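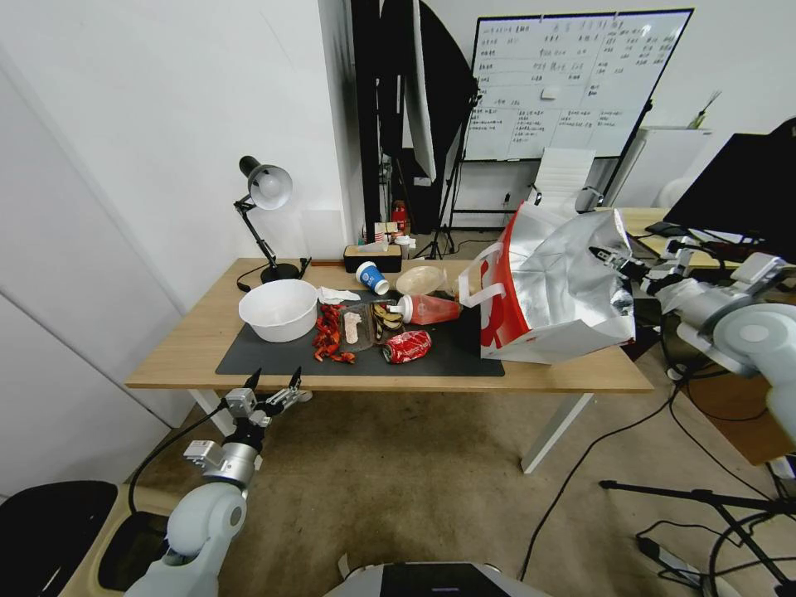 Figure 1. Desk-clearing task, view from the head camera. Both arms are in view, the right one near the upper edge of the insulated bag.

Unit 4: Gathering Demonstrations
Course handout, Robot Learning Lab
Notes by Timo Ehlers, revised June

Read this before your first collection shift. The lecture covers the same ground faster, and the part about resets always gets squeezed at the end, so please do read that section twice!

Why a messy desk

Last unit we trained on single blocks on a bare tabletop, and most of you got a policy that worked fairly well by the second try. Great fun, but a block is the friendliest object there is. It has flat sides, it stays where you put it, and it looks much the same from every angle.

Now compare the desk in Figure 1. A crushed soda can has no flat sides to trust. Crayfish shells come as a spread-out pile, so the arm has to decide where one grasp ends and the next begins (and so do you, the operator, which is where it gets interesting). A crumpled tissue changes shape the moment a finger touches it. A bottle on its side can roll. The insulated bag is the one I like best: large, wrinkled, shiny on the body, and with a strap handle that gives you something to grab if you can get the fingers to it.

What we want from you is many examples of a person handling all this through the arms, recorded well enough that a model can learn from them.

Words we use

Episode: one recording, from the start signal to the stop signal. One episode holds one attempt at one task.

Demonstration: an episode in which the operator completes the task. Every demonstration is an episode, but plenty of episodes are not demonstrations.

Observation: what the model gets to see at each step. For us this means the camera images plus the joint positions of both arms and the opening of both grippers.

Action: what the operator commanded at that step. Keep this apart from the joint positions in your head. If the arm is pushing against the desk, the command and the position disagree, and the model learns from the command.

Reset: everything you do between two episodes to get the desk ready again.

How big is the set?

The target for this course is 2000 demonstrations of the desk task, shared across all teams. Last year's class recorded 2347 episodes, and 178 of those were thrown out in review. I was very happy with that number. The most common reason for removal was a wrong task label, followed by episodes where the operator started moving before the start signal. Both are easy to avoid once you know about them.

A bigger set helps, but variety helps in a different way. Suppose the can is always at the front of the mat. A model can do quite well by learning "go to the front of the mat and close the gripper" without paying any attention to the can. You will find this out at test time, when someone moves the can to the back and the arm closes neatly on air. So move things. Move them more than feels natural.

Before you record

Start Skokance, our recording program, and wait until all streams show a live time stamp. Open and close each gripper fully once. Move each arm slowly through its range and watch the cables, especially the one running along the side of the arm, for anything that pulls tight.

Check the head camera view. The whole work surface should be visible, and neither arm should block the middle of the desk when it is in its home position.

Pick a layout card from the Pletby deck and set up the desk to match it. The cards give rough zones only. Where exactly an object goes within its zone is up to you, and so is which way it points. Please don't tidy the room behind the desk to make the picture prettier. The models will run in rooms with furniture and lights and whiteboards in them, and a background with some life in it is good training material.

Task labels

Each episode gets one short sentence in plain English, typed before recording. Write what should be done, using words a visitor would use.

Good: Pick up the crushed can and put it in the trash.
Good: Stand the bottle upright.
Too vague: Clean.
Too detailed: Rotate left wrist, approach can from front, close, lift.

If you change your mind halfway through, stop, mark the episode as aborted and start a new one. An episode labeled "can" in which you also move the paper cup "while you were there" teaches the model that labels are only half true.

While you record

Move at a steady, comfortable speed. New operators tend to hover above the object for a long time, then rush the lift. The model will copy both! Practice the reach a few times with recording off until you can go in smoothly.

Use the arm on the side where the object is. For objects near the middle, either arm is fine, and we would like to see both choices in the data. For the bag, try some episodes with one arm and some where the second arm steadies it.

When a grasp slips, don't stop. Back off a little, line up again and finish the task. These recoveries are some of the most valuable seconds in the entire set. A model trained only on perfect runs has never seen what to do after a mistake, and small mistakes are exactly what it will make. Do not slip on purpose, though. Faked slips look different from real ones, and the reviewers can usually tell.

Stop the recording after the arms have come back to home and stayed still for a moment.

Resets

A reset takes longer than an episode, and tired people start cutting corners here. The usual sign is that the objects drift back into the same arrangement again and again. Draw a new card every time. Swap the operator and the reset person when either of you gets bored. Keep hands out of the workspace until the operator has said "arms parked" out loud, and say "clear" when you step back.

Food waste gets replaced at the start of every shift. Gloves are in the drawer under the monitor desk.

Review

Upload your episodes to Gikton at the end of the shift. Another team watches them at double speed and marks each one keep, relabel or drop. The Iyer checklist has the full list of reasons, but these cover most cases:

A camera stream freezes or goes dark.
The label does not match what was done.
A hand enters the workspace during the episode.
The arm starts away from home.
The task is not finished and the episode is not marked as failed.

Failed episodes with a correct mark are kept in a separate folder. We will need them in Unit 6 when we train a success detector, so don't delete them.

To think about before next time

Look again at the desk in Figure 1. Write three task labels for it, at least one of which needs both arms. For each one, say which objects you would have to move first, if any.

The clear food container and the bottle with pink liquid are both partly see-through. What might go wrong if your team relied on depth readings alone to find them?

Sketch two new layouts with the same objects. In one of them, put the bag on the left. Which parts of your old data would still help the model, and which would not?

Bring your sketches to the lab. We use them to make new cards for the deck, and the best layouts every year have come from students.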